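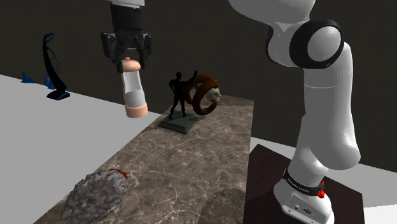
Reports > Grants > Parish Outreach

Search this site Enter keywords

Progress report to the Fundell Trust
Submitted by Sirkka Jääskeläinen, project lead, 10th February

The chaplaincy training grant is now past its halfway point. Three trainees started in the fall and all three are still with us. Two are placed at Jorken Hospital and one at the Falcão Street nursing home, where she leads a short prayer service each week and visits residents in their rooms.

Visits are logged on a paper sheet and typed up at the end of the month. The total through December was 149. The hospital visits are shorter than we planned for, mostly because patients go home sooner than they used to. The nursing home visits run long, and we have changed that trainee's schedule to allow for it.

The reading group on grief and Scripture meets in the parish library. It was meant for the trainees only, but several members of the congregation asked to join and we let them. The vestry has asked whether it could continue after the grant ends. I have told them I don't know yet.

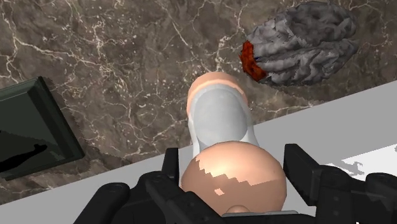

Spending is close to the budget. We have used $3,899, most of it on supervision fees and mileage. Books and printed prayer cards came to $795 of that, which is over the line we set - the large-print cards cost more than the first quote. I would like to move money from the retreat line to cover the difference and need your approval to do so.

The retreat itself has been put off until spring. Skumus House had a heating problem and could not take us in December. They have held our deposit.

Still to do: the second round of supervisor evaluations, a meeting with the hospital's spiritual care office about badges, and the trainees' written reflections. I will send the reflections with the final report.

Filed under: Grant Reports, Chaplaincy, Pastoral Care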